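From: Inese Laur
To: Cimadcombe Sky List
Subject: Re: Titan's shadow and the December meeting

Hi all,

Milagros wrote:

> I had a go at Saturn from the driveway last night and I'm pretty sure
> I had four moons, but I can't match the faintest one to anything on
> the chart. Titan was easy. The one I'm stuck on was close in, a bit
> past the end of the rings on the west side, and it kept coming and
> going. Could that be Enceladus in a small scope or am I kidding
> myself? Also, which way round is my view? I'm using the diagonal and
> I always get muddled. And is anybody bringing a scope in December or
> is it just the talk?
>
> Milagros Barroso

Milagros, I love this, and I don't think you're kidding yourself at all, but my money is on Tethys or Dione. Enceladus is a good bit fainter and it sits so near the rings that the glare just eats it. I've only had it a few times, and every time I had to push Saturn out of the field to see it. Try that! Park the planet right outside the edge of the eyepiece and wait for the air to calm down. The coming and going you mention sounds like plain old bad seeing to me.

As for which way round it is - a refractor with a diagonal gives you north up but flips east and west, so it's a mirror image. That means your "west side" could easily be the east side on the chart, and if you flip it the mystery moon may land right on top of Dione. The quick check is to turn off the drive and let Saturn drift. Whatever leaves the field first is west, no matter what you've got screwed into the focuser. I still do this every single time (I've been at it for years and still can't do the flip in my head).

What power were you using? I find 100 is plenty for picking out moons, and going higher mostly makes the faint ones mushy. I was out with the old Trasix until 2 in the morning last week and got 3 moons without trying, then Rhea once I'd figured out that the thing I'd been calling Rhea was a field star. Sketching helps with that. Make a dot for everything you see, come back an hour later, and the star will have been left behind while the moons kept up with Saturn.

On the December meeting: yes, please bring scopes. Doors are at 7 and the talk is first, Jankauskaitė on how the inner moons and the rings tug on each other, and then we go up to the Temummont lot if it's clear. The gate sticks, so give it a good shove. I'll have the red flashlights and a thermos, but bring your own cup this time.

One more thing, if anyone still has the club's moon chart with the plastic cover, I'd really like it back before then.

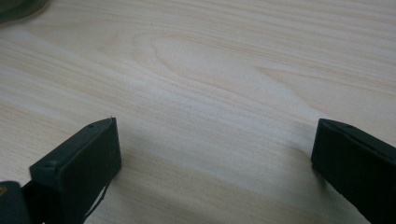 I can print a fresh one if it's gone for good, but the old one has all those pencil notes in the margins and I'd hate to lose them. Check your eyepiece cases, please!

Clear skies,
Inese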